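I've been writing episode recaps of *Hesville* for the fan newsletter since the second season, and people keep asking how I get one out before breakfast the next day. So let me walk you through it (pour yourself something, I do go on a bit!).

## Watch it once with your hands free

Put the notebook away the first time through. You want to gasp when the mayor opens that letter, just like everybody else did, and you can't gasp properly while you're scribbling.

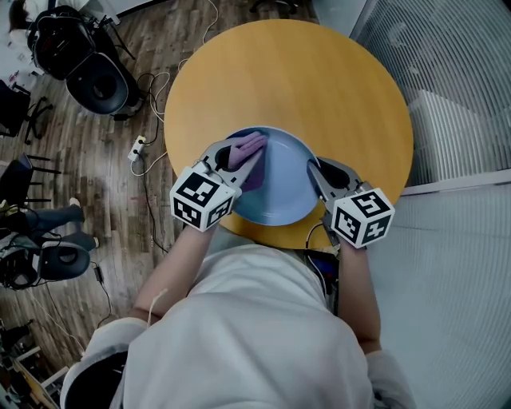 Once the credits roll, write down the three or four moments you remember best, in whatever order they come. Those are nearly always your recap. When I did the *Clerside* finale back in January, my list was one argument, one song and a very long look across a train station, and I built the whole piece on those.

## Watch it again and take notes

Now you can pause all you like. I jot down the time next to each line I want to quote, and I check every name, especially on a show like *Inmont*, where half the town is related and the other half is pretending to be. 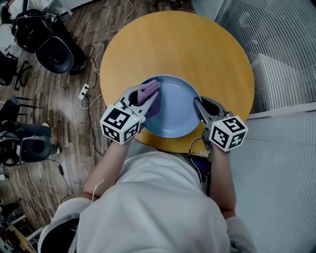

## Write it long, then trim

My first drafts wander all over the place, and I let them. Then I cut down to 2,000 words, which is plenty for an hour of television. Keep the jokes that still make you smile on the second read, and move any theories about next week to the very end, under a spoiler warning.

Read it out loud before you post it. If you run out of breath, put in a period and carry on.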